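A arte de não dobrar lençóis de elástico

Há 23 anos que luto com o lençol de elástico e há 23 anos que perco. O de cima dobra-se como uma carta. O outro resiste, engole os próprios cantos e acaba enfiado no armário em forma de couve.

Os manuais garantem que tudo começa numa toalha. Quem domina a toalha domina o resto, dizem, com a serenidade de quem nunca partilhou uma casa de banho com adolescentes.

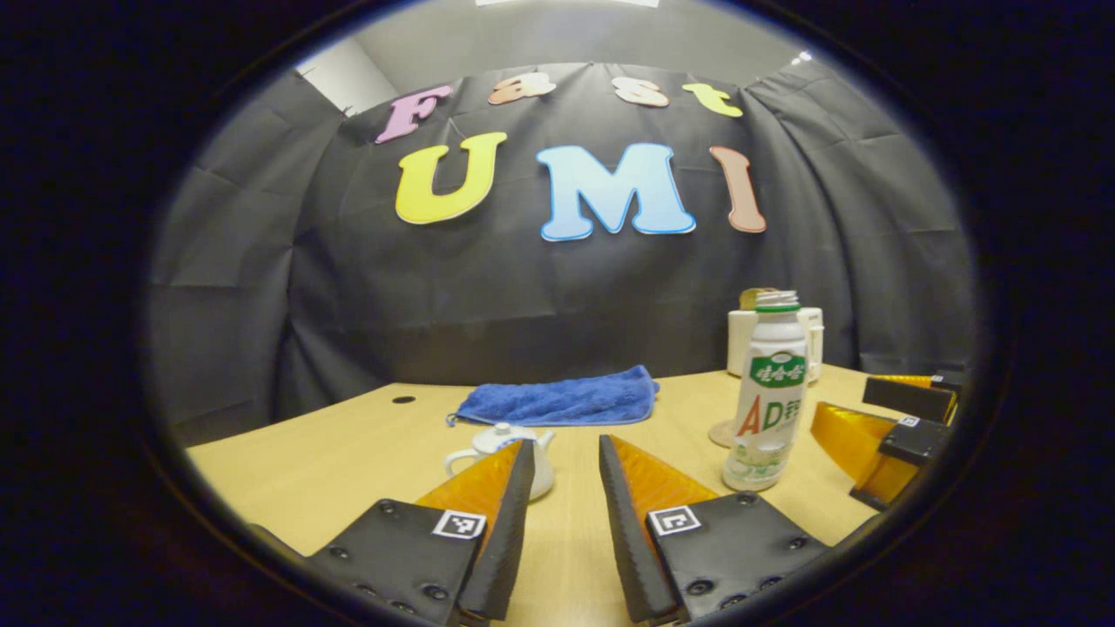

Foi com essa promessa que me inscrevi na oficina de Ataahua Tomoana, na Skerna, uma loja de roupa de casa que descobriu ser mais rentável ensinar a dobrar do que vender o que se dobra. Paguei 260 euros por duas manhãs. O jogo de cama mais caro da montra custava 282, e ainda penso nisso.

Tomoana fala baixo e não tem pressa. «O elástico não é seu inimigo», disse-me, enquanto eu o tinha enrolado no pulso. Encaixam-se os cantos uns nos outros, alisa-se, dobra-se em três. Ela demorou o tempo de um suspiro. Eu precisei de água e de uma cadeira.
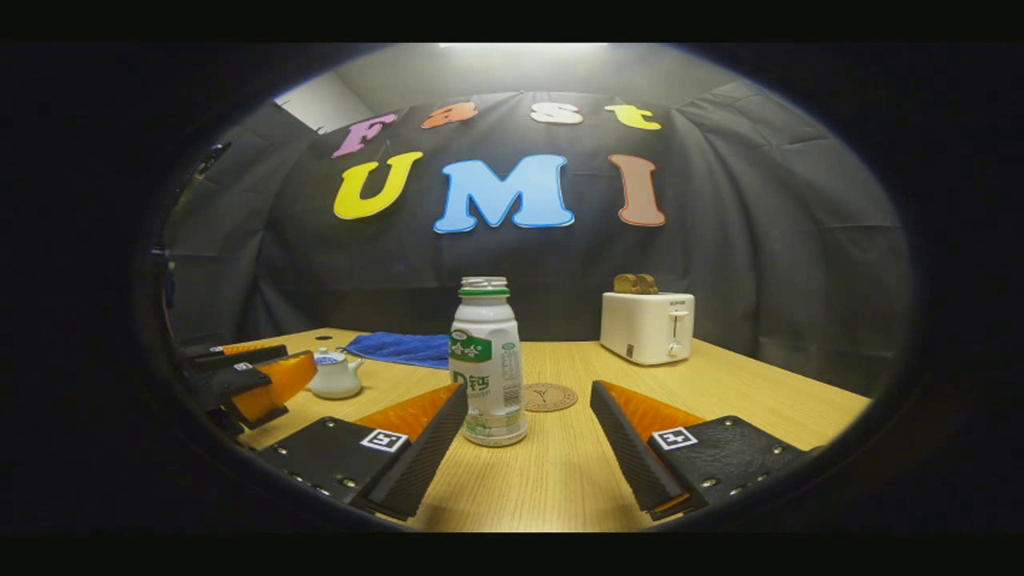 Na segunda manhã consegui um retângulo, ou pelo menos um parente afastado. Levei-o para casa no banco da frente, com cinto. Em agosto abri a gaveta para o mostrar à minha sogra e lá estava outra vez a couve. Ela pegou-lhe, fez uma bola e fechou a gaveta com a anca.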